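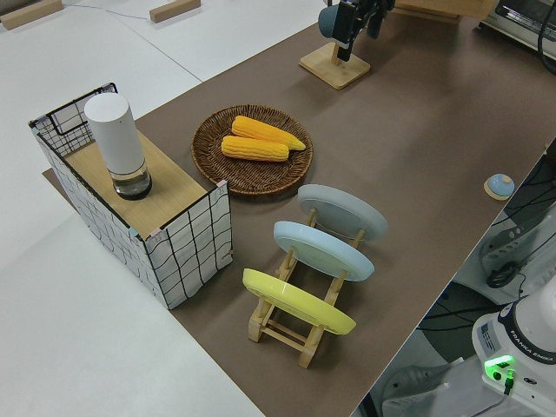
Slide 1: board on a box, wicker tray to the right.

Home | Talks | Notes | Contact

Lensa Lencho, September

I don't trust decluttering advice. The Rondari survey asked 200 households in Haststead how many things they owned and got 2,539 for one of them – who was counting, and did a fork count? Pause here. Ask for hands.

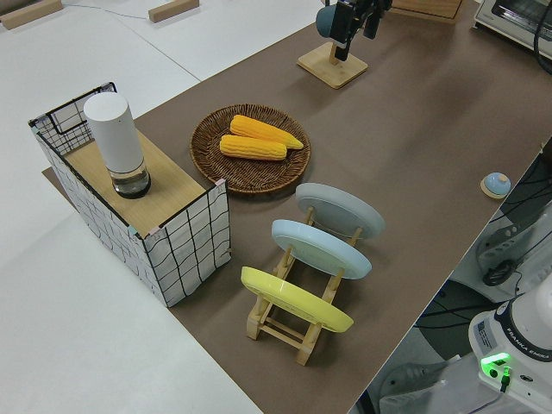 Storage sells because it feels like tidying. My neighbors in Bostthorpe bought bins, filled them, then bought more. Look at the box with the black grid pattern: it has a wooden top, and a tall white container is already standing on it. A lid is a shelf, whatever the catalog says. Skip the Wubshet story if we're short on time.

Contact Lensa Lencho | © Haststead Talks | Back to top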